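Pitemeo Finger Tool: Setup and Care Notes

README for the tool folder, revision 12. Last full pass: August 1, 2022.

Welcome! This folder covers the Pitemeo, the two-finger hand-held gripper we use on the white bench at Tendancombe. The notes take you from a bare handle to a tool that opens and closes evenly, and then through the small jobs that keep it that way. It is a lovely little mechanism once you get to know it, and you can do nearly all of the work with two hex keys and a soft brush.

What is in the folder

parts/ — drawings for both fingers, the hubs and the stems
checks/ — the alignment sheet and a blank log
logs/ — 64 filled-in sheets from past services, one text file each
old/ — the Lasten finger drawings, kept for anyone who still has a set

The log files are plain text with one reading per line. Lines starting with a # are remarks, and some of those remarks are long. Read them anyway, there is good stuff in there.

Before you start

Wipe the bench and clear the space between the fingers. We do the alignment check over plain white because the finger edges are so easy to see against it, and any skew shows up right away. Have the camera running while you work so you can look at the fingers from the same angle every time. Leave the lighting alone between the first view and the last.

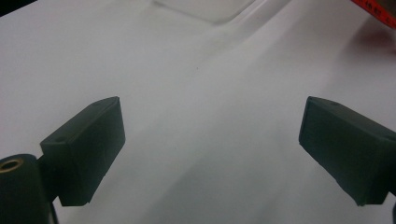
Both fingers over the white surface with the gap clear. The brass-colored ring is in the end of the left hub.

Fitting the fingers

1. Loosen the stem clamps a half turn. Don't take them off.
2. Seat the left finger first, then the right. They are not interchangeable, and the part drawings have an L or an R in the title block.
3. Start all the screws by hand before tightening any of them. The threads are fine and they will cross if you rush.
4. Snug the screws in two passes, going back and forth between the fingers.
5. Open and close the grip slowly, 12 times. You are feeling for a catch near the end of travel.
6. If it catches, go back to step 3. If it runs free, tighten the stem clamps and move on.

The second pass in step 4 is new in this revision. It has made a real difference on our tool, and we now get a matched pair on the first try far more often than we used to!

Alignment check

Open the grip fully and look at the two inner faces in the camera view. They should lean in by the same amount. A finger that sits nearer the camera will look bigger, so compare angles and leave size out of it. Then close the grip onto a strip of printer paper and tug. The paper should hold along the whole face. If one corner lets go early, that finger is twisted on its stem — slack the clamp, nudge it, and try again.

Write the result in the log even when it passes. A run of boring passes is very handy when you are trying to work out when something drifted.
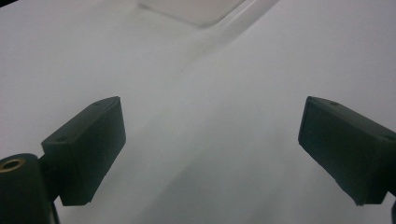

Looking after the hubs takes a few minutes and is my favorite part of the job. Brush the dust out of the rings, work the grip a few times, and brush again. No oil, please. We tried a drop of light oil one November and spent the following week cleaning gray paste out of both sides. If a hub still feels gritty after brushing, take it off the pin, clean the pin with a dry cloth and put it back the same way around.

Service intervals

Every 170 cycles: brush the hubs, check the finger screws.
Every 1046 cycles: full strip, new screws, fresh alignment sheet.

The odd second number comes from the counter we started with, and we kept it so the old logs still line up.

Known problems

- Fingers rub on one side when closed. Usually a screw left a quarter turn loose. Redo step 4.
- Grip feels springy at full open. Look at the stems for a hairline crack near the clamp.
- Paper test fails only at the tip. Wipe the faces and test again before you touch any screws.
- Blomqvist hex keys in the bench drawer are slightly worn on the small end. Use the other set until they are replaced.

Changes to these notes are very welcome. Put your edit in the file, add a line to the log saying what you changed, and bump the revision number at the top.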